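House rules from our gripper sessions

Hi all, and welcome to the August page! I'm Shirin Vahidi, and I look after the practice notes for the Ratham home-tidying sessions, where people use hand-held grippers to move everyday stuff so that a robot arm can learn from it later. We've got 556 recordings in the bag now and a fair few arguments about how to do them properly, so I thought I'd put the rules up in one place. Most of them started as somebody's grumble (quite often mine).

The big one first. Hands stay on the grips from start to finish. If something slips, you pick it up again with the gripper, and you don't sneak a finger in to help! A recording with a helping finger in it goes in the reject folder, even when the rest of it is gorgeous. Same goes for leaning on the table and for nudging the bin with your elbow – I've done both.

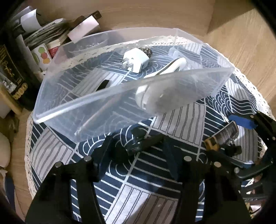

Do all the small things have to be lined up before a session starts?

Leave them the way a real person would leave them, mixed up and at odd angles. The only things we take out beforehand are blades, glass and anything that leaks.

Small odds and ends in a see-through bin on a patterned cloth, with the gripper tips right up close. Rule 7 is the one for this kind of work: come in slowly over the rim, and lift clear of it before you move sideways. Frosted plastic scuffs easily enough without our help.

A word on plugs and adapters while we're at it. Grab them by the body and keep the finger pads off the prongs. Metal edges chew up the pads, and a pad with a nick in it grips differently from the one next to it, so your morning and afternoon recordings stop matching. Check the pads at the start of each session and write down what you find in the Histitz log, even if all you write is "fine."

Timing next! We stop for a break after 38 minutes. Yes, it's an odd number, no, I'm not changing it. The folks at Flirudthorpe tried going straight through and their wrists told them all about it. If you're in the middle of a pick when the timer goes, finish the pick and then put the grippers down.

Last thing for this month: privacy. Letters, labels with an address and anything with a name on it come off the table before you press record. The target for the year is 2000 recordings and I'd like to get there without blurring a single envelope. The longer version of all this is in the Esfahani folder, and if you think a rule is daft, write to me and say which one.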